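The sheep breeder from Arriaga has come to the farm show in Tomcombe for 11 years, and she still arrives one day before everybody else. "I like to see the halls when they are empty," she told us. "After that it is only noise and mud."
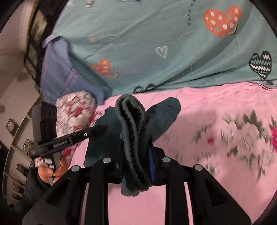 This year she brought seven ewes and one young ram. The Trarkitz prize does not interest her so much. "I come for selling. A ribbon does not pay the hay."

She finds that the visitors have changed. "Before, they asked me the price. Now they ask if the sheep is happy."

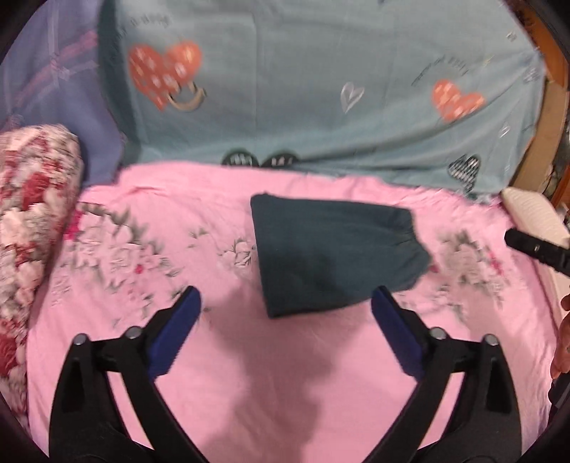 During the show she sleeps in a rented room in Wevside, 15 minutes away by car. She told us that she eats there, does her accounts there and folds her clothes on the bed, on a pink sheet with flowers. "My ewes sleep better than me," she said. "They have the fresh straw."

Next September she will come again, with the ram if he is not sold.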